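Galto desk set: notes for users

Maintained by Marlene Dufour and Vernon Gosselin
Version 2

Galto is a collection of 192 short recordings of one desk being put in order: folders into the organiser, small items into the tray, boxes to the side. This file explains how we name the things on the desk, so please read it before you open the label table.

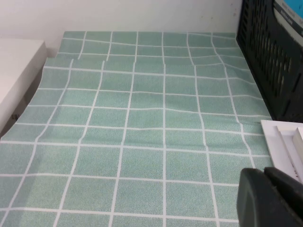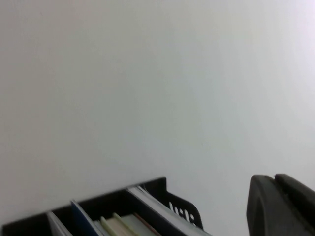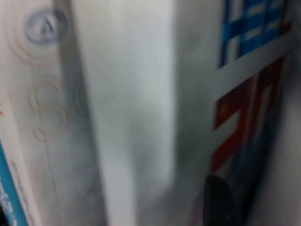 Labels are given by place first and by thing second. We decided this after the first version, where each person used his own words and the same object had three names. A label now looks like organiser/folder or tray/item. The place is always the nearest holder, so the book or folder that shows above the rim of the black organiser is written under organiser, even if only its upper part is visible. What lies directly on the green tablecloth has the place cloth. The wall has no label.

Words we use

organiser: the black plastic holder with slots in its side. Some older rows say crate. It is the same object.
folder: any folder, book or thin cover standing in the organiser. We do not try to separate them.
tray: the white one with the raised rim.
box: any closed package, also when it is blurred. Please do not guess the content from the print.

Known problems

The tablecloth is printed with squares, but it does not lie flat, and the white lines bend at the wrinkles. Do not use them for measuring.
When the view is tilted, left and right in the notes mean left and right of the picture.
Text on boxes was not transcribed in any row.

Files

labels.csv has nearly 1,000 rows. Of these, 100 were checked a second time by Vernon, and they have "yes" in the last column. Rows where we could not agree are marked "unsure", and we prefer that you leave them so.

If you find a wrong label, write the row number and your correction in corrections.txt. Marlene reads this file each November, before the new version is prepared.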